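February, bench 4, bowl righting

Worked on the Matus planner again. Bowl on its side on the dark mat, lamp, tissue box and bag left out as clutter. Elfriede Buschmann's change to the rim detector is merged, so both arms now run off the same head-camera estimate.
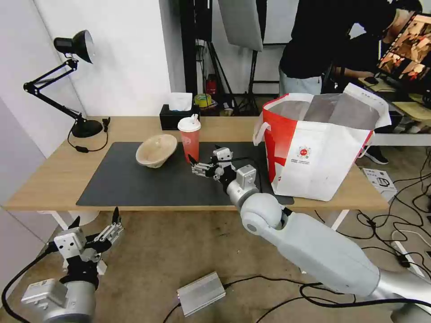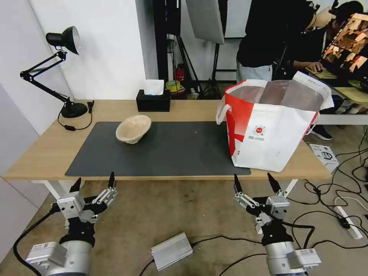

Bowl on its side in both views; the red cup is only in the first.

Notes from the log:

- Rim normal is stable when the opening faces the head camera. At steeper tilts the fit jumps between the rim and the shadow inside the bowl. Raised the inlier threshold and dropped the smoothing window to 4 samples.
- Planner timeout was 200 ms. With the bag in the collision map, the right arm hit it in 26 of 41 queries. The bag mesh is far too fine – swapped it for a box with some padding.
- The translucent liner gives junk depth. Masking everything above the bag rim for now.
- Grarkalero still publishes the gripper state a cycle late. Worked around it in our node, but it should be fixed at their end. Lüthi has the ticket.

The colour prior on the bowl is too narrow. It was tuned under the old lights and clips the darker flecks on the bowl. Need to re-record the histogram before anyone touches the grey-level weights.

Next: rerun the 41 queries with the box model, then try the left arm as the default for the rim grasp. Branch is clostesex-rim, not pushed yet.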